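Hamada Clear Desk Cup
Item 861, from the Forkum tabletop range
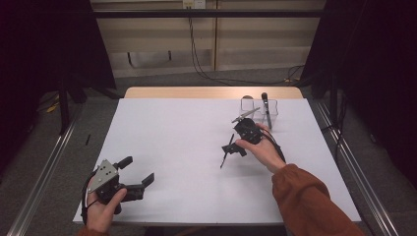
What it is
A see-through plastic container for the things that roll off tables. Markers, mostly. Also the thin odds and ends every household owns and no household remembers buying. It holds them upright, where you can see them, which takes away your last excuse for not finding them.

Why clear
We sold a solid gray one until November. Customers used it to store mysteries. With the Hamada you can check from across the room whether the black marker is home or has wandered off again.

On a white tabletop it more or less minds its own business. On a dark one it shows dust, and we would be lying if we said otherwise.

Details
Material: transparent plastic
Sold in: packs of 2
Carton for schools and offices: 48
Lid: no. Long items may be laid across the top, and they will be, whatever we advise.
Contents: air. Pens and markers are your department.

Care
Wash by hand with dish soap and a soft cloth. Scouring pads leave scratches that last longer than most markers.

Shipping
Sent from our Zatisbridge warehouse, 455 packs in stock. If you want a lid, look at the Imo box, which has one and is very proud of it.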